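Notebook - hand-held pair, jaw dropout on the right unit
22 Dec 2025
Eldana Assefa

Continued from the previous page. Fault still open, cause narrowed down.

Symptom: during two-handed cloth work the right jaw stops reporting its opening. The recorded value freezes at whatever it was, the fingers go on moving under the trigger, and the log carries on with no error. Pose tracking is unaffected. The left unit has never done it.

First noticed by Tolera when the replay on the arm closed on nothing and then pushed down into the surface. The arm tripped on its force limit, as it should. No damage to the fingers. Replay of anything from the right unit is suspended until this is closed. Please do not run "just one" to check.

Setup for the tests: both units on, one in each hand, green strips lit on both, cloth on the covered table. Stickers left in place so the units don't get swapped between runs.

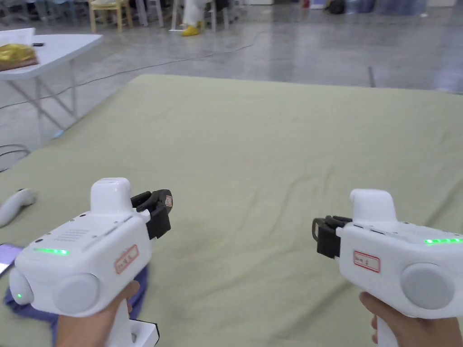 Gyula Orbán objected that green proves very little, as the strip follows the power rail and the tracking link and takes no input from the jaw encoder. A unit with its encoder connector pulled out entirely would show the same strip. He wants the pre-run check rewritten so that it asks for a full open and close with the value read off the log.

Agreed. I had been treating the strip as a health light, and the check sheet says the same thing, in my wording. Sheet to be changed.

Tests:

Run 1. Right unit held still, jaw cycled by trigger. No dropout.
Run 2. Right unit moved through the usual fold, jaw held closed. No dropout.
Run 3. Fold with jaw cycling. Dropout at sample 311, value frozen until power cycle.
Run 4. As run 3, encoder lead swapped for the spare from the Skudine box. Dropout again.
Run 5. As run 3, original lead, strain relief clamped by hand. No dropout.
Run 6. Repeat of 5. No dropout.

So the lead itself is probably fine, and the suspect is the board-side connector behind the strain relief, which takes the load when the wrist rolls with the jaw moving. Two clean runs with it clamped are thin evidence. The spare could also be bad, though it rings out correctly on the meter.

Moved over to the bed for the larger folds, where the wrist goes through more roll than it does at table height. Same log settings.
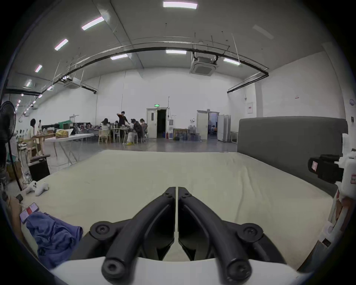 The freeze is easy to find in the data once you look for it: the jaw value repeats exactly, to the last digit, and a live encoder always has a little noise on it. Asnakech has a short script that flags any stretch of identical values longer than 2 seconds. A closed jaw on a good unit does not trigger it. It should go into the ingest step so that these files are stopped before anyone trains on them or replays them.

Still to do:
- open the right unit, photograph the connector before touching it
- run the script over everything recorded since March
- ask Dreltis if the later boards have a latching connector
- firmware: lost encoder must raise a fault and turn the strip off green (Tolera)
- new check sheet, old one out of the folder

Right unit tagged out at the end of the session.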